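Setting the pre-grasp height for a soft item on a plate
Notes by Urmila Rana, 9th July

In this tutorial we write the small part of the planner which decides where the gripper waits before it goes down, and how deep it goes after. I use the Dindora planning package, but the idea is the same in other tools. The target is a piece of food on a blue plate, seen by a fixed camera and by a head camera.

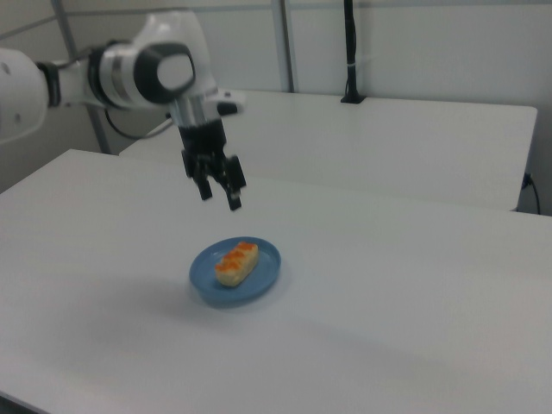
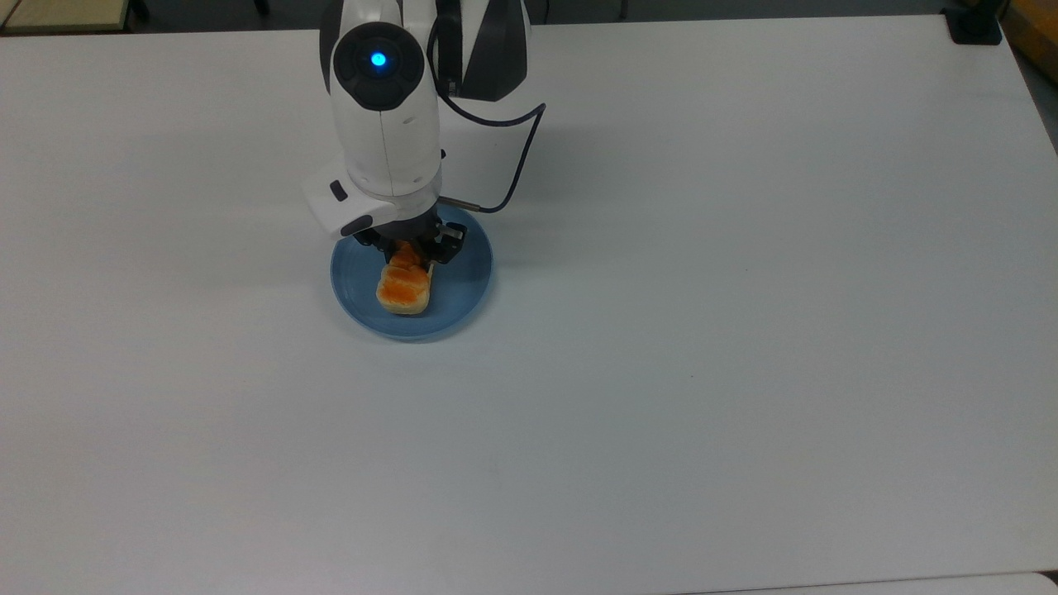

Step 1. Find the plate first
Segment the plate by color. Blue on a white table is easy for the mask. Fit an ellipse to the rim and keep its center in the table frame. Then search for the food only inside this ellipse.

Step 2. Set the two heights
Open the file grasp.yaml and write:

pregrasp_height_mm: 100
approach_speed_mm_s: 50
rim_margin_mm: 2

The first value is measured from the table surface, please do not measure it from the plate. My colleague Vivek Lodhi made this mistake in October and we searched one full day for the error.

Step 3. Choose the yaw
Take the long axis of the food mask and turn the gripper so that the fingers close across it. If the finger path crosses the rim, the planner must reject the pose and try the next one. I allow 19 candidates, then it stops with NO_GRASP.

Step 4. Run the descent only
Start with the close command disabled:

dindora run descend --no-close

Check the finger positions in both camera views. If they disagree, repeat the hand-eye calibration before you change any number in the file.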